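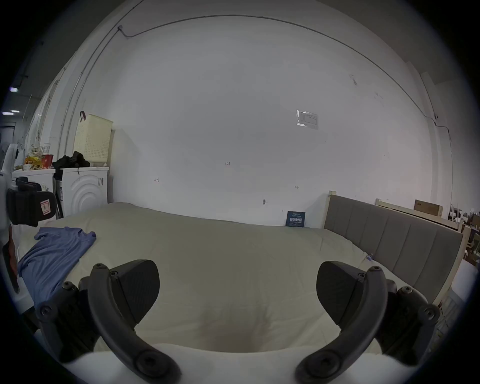 The Letter Desk at Sisholm

The mail comes to Sisholm at 4 in the afternoon. By then the men on the second floor have finished their work shift, and they stand near the desk with their hands in their pockets and try to look as if they are waiting for something else.

I taught a writing class in this prison for two winters. I came to this country as an adult, and English is my third language, so I was surprised that they wanted me. The education officer told me that many of the men were also afraid of writing, and maybe we could be afraid together. She was right about the first part.

In the beginning I prepared lessons on short stories. Very few men cared for short stories. What they wanted was help with letters: to a mother, to a daughter who is already fourteen and does not answer, to the parole board, to a former boss at the Cropper bakery. So after one month I put my lessons away and we started the letter desk. It is a table by the library door, with paper, envelopes and a dictionary that has lost the letter Q.

The prison holds 210 men. On a busy evening the line at the desk went past the water fountain, and I had to ask the officer for more time. Usually he gave it to us. Sometimes he did not, and then a man had to carry half of a letter back to his cell and finish it alone.

I learned that the first sentence is the hardest. A man who can talk for an hour about engines will sit in front of "Dear Mom" and sweat. One of my students, a big man from Indcombe, wrote the same opening for three weeks. He wanted to say sorry, but he did not want it to be the first word, and he did not want it to be the last word either. Finally he put it in the middle, after a long part about the food. His mother wrote back mostly about the food.

Phone calls are possible too, of course. But a call is expensive and it ends after fifteen minutes, often in the middle of an argument. A letter can be read again at night. Several men keep theirs in order by month, tied with a string from the laundry room — May is always a thick one, for Mother's Day.

The desk now has a small newsletter as well, called Arnon, two sheets folded together. It prints recipes that can be made with a kettle, chess problems, and pieces of letters when the writer agrees. I still receive it at home. In the last number there was a poem about a bus stop, with four spelling mistakes. I found three of them the first time, and I had to read it again for the other one.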